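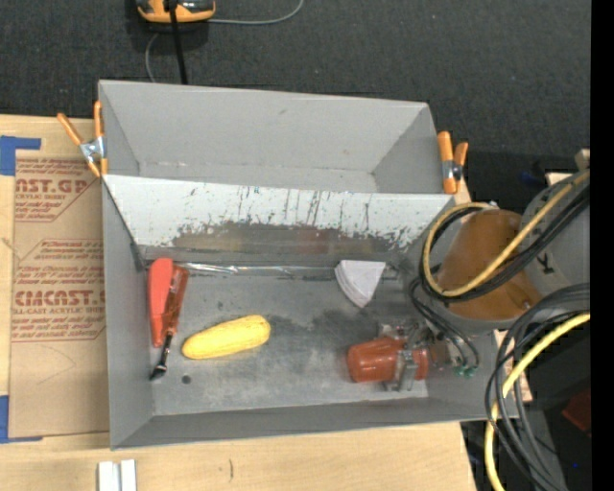

Mixed bins are a false economy, according to Hagos Fikre, who has been making the case to anyone at Londstead who will stand still long enough. I had gone to hear the opposite argument, and I came away unsure about both.

The sorting room at Londstead takes in play food, hand tools, kitchen bits and whatever else turns up, and most of it goes into divided bins on a table before it goes anywhere else. Anum Siddiqui runs the room. She is fond of the bins. I asked her why a yellow ear of corn should share a compartment with a tool that has a red-orange handle, when there was a second compartment behind the divider with nothing in it.

"Because the back half is for what's been looked at," she said. "If I start filling it early I've got two muddles."

It sounded sensible, so I asked how often the back half fills up. She thought about it. "Less often than I'd like."

Last February the room had 428 things waiting to be sorted. By the time I visited the figure was 607. Siddiqui says more is coming in than before, and she may be right, but she couldn't show me any record of what came in. The total sorted since the bins arrived is given as 1,161. I asked whether that included things sorted twice.

"Probably a few," she said.

Then there is the wear. The sloping white divider is heavily scratched, with paint chipped away and a grey-brown band low down where the coating has gone. The floor is scuffed and stained. Siddiqui calls this cosmetic. Fikre, when I rang him afterwards, did not.

"You can't ask people to put things back nicely into something that looks like that," he said. "They throw. I'd throw."

He wants shallow trays from Bellamy, one kind of object to a tray. I asked what they would cost, and he said he was waiting for a price. I asked where they would all go, given that the room has 4 tables, and he said they stack. Siddiqui had already told me what she thinks of stacking. "Whatever's at the bottom stays at the bottom. We tried it at Nokuvus and I was still finding spoons a year later."

Neither of them has timed it. An afternoon with the bin and an afternoon with trays would settle a good deal, and I said so to both. Fikre said he would need the trays first. Siddiqui said she would need the afternoon.

She has agreed to repaint the divider.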